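February 16, 2018

Up at 5, alarm was set for 5:30, pointless. Cricket on the laptop with the sound off so as not to wake the house. Third day, Tolcombe v Prendholm, the stream keeps freezing, so I get a ball, then a frozen umpire, then two balls later a man walking off and no idea how he got out. Scorecard said caught behind. OK.

Quick notes while I remember them.

Tolcombe resumed on 150 for 3, which sounded fine last night and was not fine by the time the kettle boiled. Lost two in the first half hour. Both driving on the up at wide ones, on a pitch where the ball is stopping in the surface. Why. They had all day. Then the captain ran himself out, or his partner ran him out, depends which commentator you like. Looked to me like a yes from one end and nothing at all from the other. 188 for 6 or thereabouts, stream froze again.

Keskinen bowled beautifully though. I'll give him that even as a Tolcombe person. Eleven overs on the trot from the river end, hardly a bad ball, and that one that holds its line to the lefty. He's the only Finn-sounding name in the whole league and the commentators still say it three different ways in one over.

Toast. Bath. Missed lunch score.

Work 9 to 1, boring, skip it. Refreshed the scorecard under the desk. Pendo Mugo texted me every wicket anyway with no context, just "GONE" and I had to figure out who. Four GONEs before noon. She's Prendholm through and through and unbearable when they're winning. She drove 16 hours one May to see them lose a semifinal so I suppose she's earned it.

All out 231. Should of been 350. The tail hung around a bit, number ten got a few through the slips, last man had a swing and was bowled middle stump. Prendholm lead by 834 as far as my mood is concerned. Real lead is 62.

Home by 1:30. Half an hour lying down that turned into an hour.
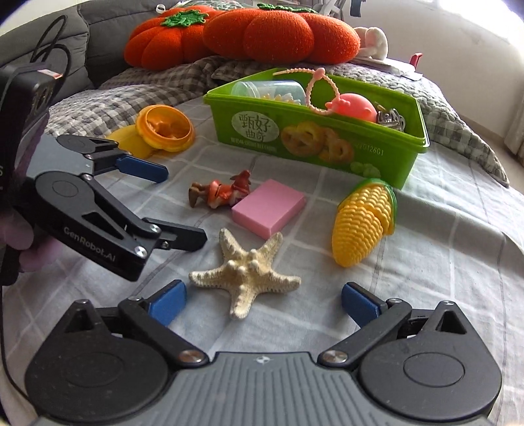

The starfish on the bed, grippers out.

Second innings, then. Prendholm went in again mid afternoon our time, and for once Tolcombe looked awake. New ball swung. Opener lbw fourth over, plumb, didn't even look up. Next man edged one between first and second slip and neither went for it, they just looked at each other. I said a word. Then the same guy edged one again, lower, to second, and this time it stuck. 19 for 2!! Texted Pendo "GONE" and felt about nine years old.

Then of course it went flat. Spinner on too early, I thought, with the ball still hard. Why take your quick off after five overs when he's got his tail up. Singles everywhere, deep point out for no reason, and the pair put on fifty without playing a shot I can remember. Field spread, heads down, somebody throwing to the wrong end and giving away four overthrows. Overthrows! With the game right there.

Crowd was up to 3,000 by tea, the announcer said, good for a Friday in a league nobody here has heard of. You could hear a trumpet. There's always one trumpet.

Clouds after tea. I was hoping for them and then wasn't, becuase what we need is wickets and time, in that order. Light meter came out, went away, came out again. They got in another six overs and in the last of them Keskinen, in as nightwatchman, got a bouncer he wanted no part of and fended it to short leg. Good catch too, one hand, falling back. Off they went. 97 for 3, lead 159.

So tomorrow. Need them out for under 200, so chasing 260 at the most. Can't see it on that pitch, fourth innings, footmarks outside the left-hander's off stump and we've got four lefties in the top six. Still. If the new lad at first drop can stay in for a session. He was out for 7 today and looked better than the guys who got 30.

Pendo called after stumps to gloat, ended up talking about the Govville tour instead. She wants to do the whole thing this year, three matches, bus between. I said I'd look at the money. Looked at the money. Maybe one match.

Other things, fast. Car needs the front tire seen to. Milk. Call Mom back, second time she's tried. Left knee sore again from Wednesday nets, must be the bowling, I only sent down four overs and two of those were basically lobs. Club wants names by Sunday for the indoor comp, put me down for one game, not both, I'm not doing both.

Alarm for 5. If it rains there I'm going straight back to sleep.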